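The Exchange at Štefanec

The Department of Lines kept one machine that had never been replaced. It was entered in the register as Etima, and by August it had been due for inspection for 73 days.

The Department sent its inspector on a Thursday, with a sealed copy of the procedure and the white telephone.
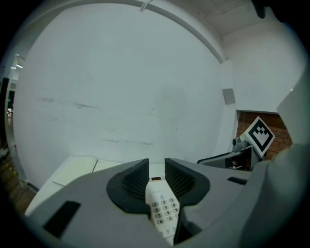
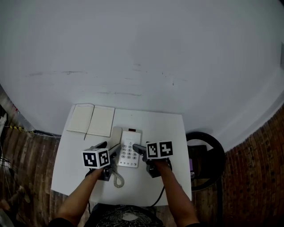 Jurnel Sukier
Writer in residence, Štefanec Quarterly

The procedure was plain. The telephone was to be set on the table and the grippers brought to it. No part of Etima was to be opened until a call had been attempted. The inspector, who had read this many times, read it again.

Etima had routed calls for the valley for 30 years. In that period it had filed 400 faults against itself, each with the hour and a short statement of cause. The last six gave no cause. Under that heading the machine had entered the same words each time: "Line in use."

The Department had found no line in use.

The inspector cleaned the contacts in the lower cabinet, replaced two fuses and tightened the earth strap, as the schedule required. The fan was slow, and a note was made of it. The covers were then refitted and the current restored.

At four o'clock the telephone rang. The procedure allowed for this, but gave no guidance on what should be said. The inspector gave the name of the Department and the number of the form.

There was a pause on the line, of the length a clerk might need to find a pen.

"Thank you," said Etima. "Please hold. I have a caller who has been waiting."

The inspector wrote down the time and held.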